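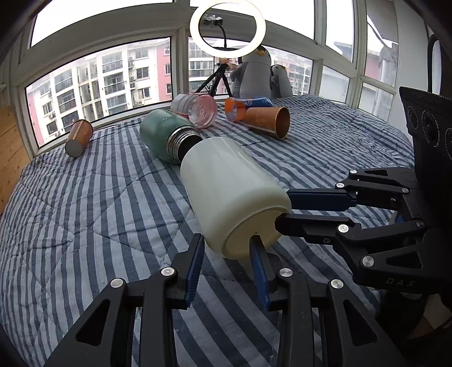
Photo: Gratotine Home Notes

Getting the smell out of bottles, flasks and tubs

I own too many bottles. There's the thermos I take to work, the plastic ones that live in the car, the big tub I use for dry goods, and a few more at the back of the cupboard that I keep meaning to give away. Sooner or later every one of them starts to smell like old coffee or, worse, like a pond. I've tried a lot of fixes over the years and these are the ones I still use.

Start with the lid. I used to scrub the inside of a flask until my knuckles hurt and then screw the same funky lid right back on! Most of the smell lives in the rubber ring. Ease it out with the handle of a teaspoon (never a knife, I've sliced two that way), drop it in a cup of hot water with a squirt of dish soap, and leave it while you do the rest.

For coffee stains in a steel flask, put in a heaped tablespoon of baking soda, fill it up with very hot water and leave it overnight with the lid off. Please don't screw the lid on. In the morning, swish, pour and rinse. If there's still a brown ring at the bottom, add a spoonful of uncooked rice and a little water, cover the top with your palm and shake it like a maraca. The rice gets into the corners a brush can't reach.

Plastic is fussier. Very hot water can warp the thin kind, so I stick to warm, and I use white vinegar instead: one part vinegar to four parts water, an hour's soak, then a good rinse. For a bottle that has held juice or a sports drink, I do it twice. Thin throwaway bottles I don't bother with at all, those go in the recycling.

Big tubs are easy to wash and a pain to dry. A crumpled sheet of newspaper inside, lid off, left for a day, takes care of both the damp and any leftover smell of cumin. Change the paper if it feels soggy.

Drying is where I went wrong for years. Standing a bottle upside down flat on the counter just traps the wet air inside. Prop it at an angle on a rack, or lay it on its side on a folded towel and turn it now and then. A narrow neck can take a whole day, longer in October when my kitchen never really warms up.

Threads need their own brush. An old toothbrush is perfect, run around the neck and then around the inside of the cap. I do mine every 7 days or so, usually at night when the dishes are done and the sink is free.

And store everything open! Caps go in a little basket next to the bottles. A closed bottle will smell stale by the time you want it, however well you washed it.

One last thing, for anybody whose flask no longer keeps anything hot: if the outside feels warm after you fill it, the vacuum has gone and no amount of cleaning will bring it back. Mine holds my wooden spoons now.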